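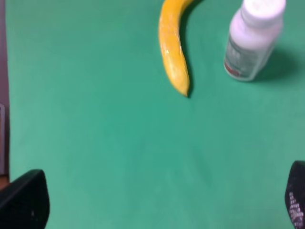
Figura 2. Objeto amarillo en forma de plátano y frasco blanco sobre la superficie verde.

¡Qué agradecido resulta el amarillo sobre el verde! En la serie Vellis reunimos hasta 35 disposiciones de objetos corrientes, y Bielecka y Pawlak pidieron a los participantes que las nombraran en voz alta. 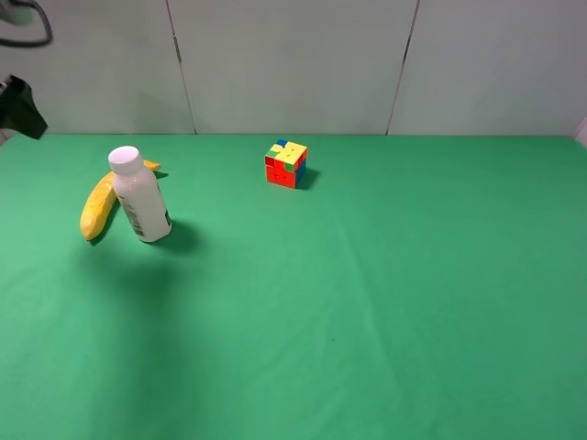
El plátano fue casi siempre lo primero en nombrarse, y su curva dio pie a comentarios preciosos sobre la sombra.

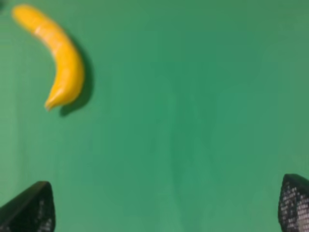 3.2. Orden de mención

Analizamos 1215 respuestas, transcritas por Laskowska.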